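전선 색깔별 분류, 로봇 팔 두 대로 해 보기 (동아리 실습 3)
인쇄하기 | 이메일로 보내기

2020년 4월 23일 목요일

스케블리(Skevley) 로봇 동아리 실습 자료입니다. 지난번에 나눠 준 데브게이트(Devgate) 안내문에는 "전선 정리는 초보자용 과제"라고 적혀 있는데, 저는 그 말을 별로 믿지 않습니다. 블록은 떨어뜨려도 모양이 그대로지만 전선은 집을 때마다 모양이 바뀝니다. 그래도 해 보겠다면 아래 순서대로 하세요.

1. 상자를 탁자 가장자리에 나란히 놓고 위치를 테이프로 표시합니다.
2. 상자마다 받을 색을 정해 종이에 적어 둡니다.
3. 집을 전선은 상자 앞쪽에 둡니다.
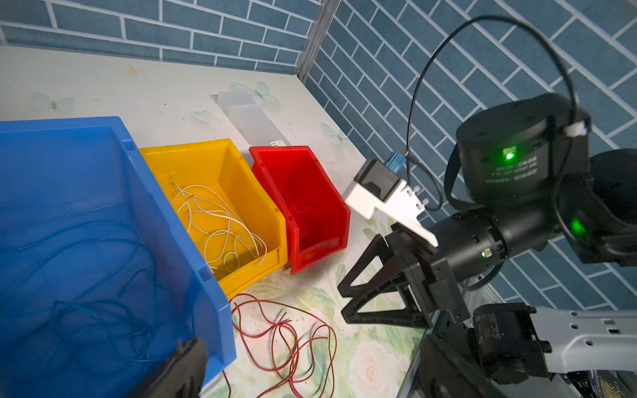 상자 색과 전선 색을 맞추면 쉬워진다는 주장은 반만 맞습니다. 사람에게는 편해도 프로그램이 상자를 전선으로 착각할 여지가 생깁니다. 우리 배치도 파란 전선은 파란 상자에, 흰 전선은 노란 상자에 들어 있어서 규칙이 일관되지 않습니다. 색 이름으로 조건문을 쓰지 말고 상자 번호로 쓰세요. 탁자 무늬도 문제입니다. 빨간 전선 밑에 분홍 장미가 인쇄되어 있으면 색 기준값을 넓게 잡는 순간 꽃까지 전선으로 잡힐 수 있습니다.

4. 그리퍼를 전선 바로 위까지 내리고 천천히 닫습니다.
5. 15초 동안 그대로 들고 있어 봅니다. 미끄러지면 4번부터 다시 합니다.
6. 다른 팔은 상자 쪽으로 너무 깊이 넣지 마세요.

집는 위치는 끝에서 조금 안쪽이 낫습니다. 옥타비안 몰도반(Octavian Moldovan) 선생님은 한가운데를 권하시지만, 제가 해 본 바로는 양쪽이 다 늘어져서 상자 턱에 걸렸습니다.
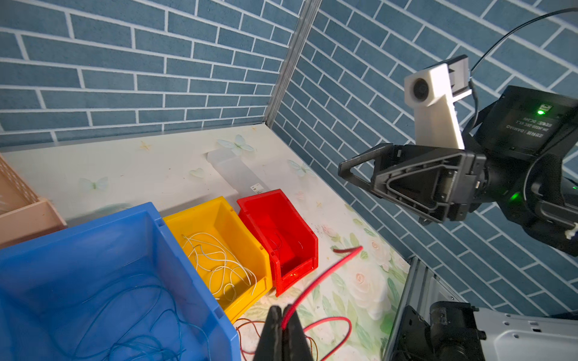 ■ 자주 생기는 문제

들어 올린 빨간 전선은 끝이 꺾인 채 공중에 뜨기 쉽습니다. 손가락 위치만 보고 놓으면 그 끝이 옆 상자로 넘어갑니다. 전선 끝의 위치를 따로 확인하세요.

성공률은 한 번 잘된 것으로 적지 마세요. 43회 시도해서 23회 성공했으면 그대로 적으면 됩니다. 영상 하나 올려놓고 "된다"고 쓴 보고서는 12월 발표 때 받지 않겠습니다.

인쇄하기 | 이메일로 보내기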